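Subject: Re: [steta-users] bootstrap intervals too narrow in small samples

> We ran the Leltley simulation with 14 studies per
> set and the 95% intervals cover far less than they
> should. Is 1000 resamples too few?

More resamples will not fix this. I went to 3000 and coverage barely moved – the error comes from the number of studies.
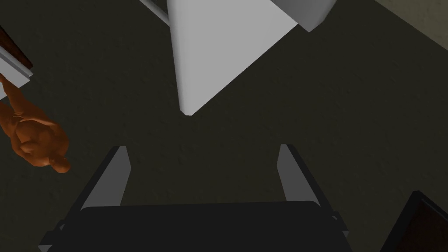
Does the same thing happen with 30 studies?
Much less. Coverage was almost nominal in my runs, apart from the skewed sets.

With 14, I would use the t-based interval in Bondlow and report both.
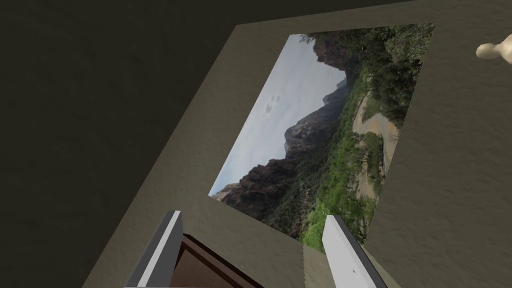 Canyon picture on the beige panel.

Check the seed handling too. Pirihi resets it inside the loop by default, so every set gets the same draws.
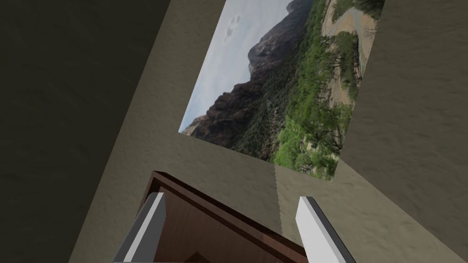
Brown wooden cabinet, from above.

I can post the script on Sunday.

This site uses cookies to keep you signed in to the list archive. Accept | Settings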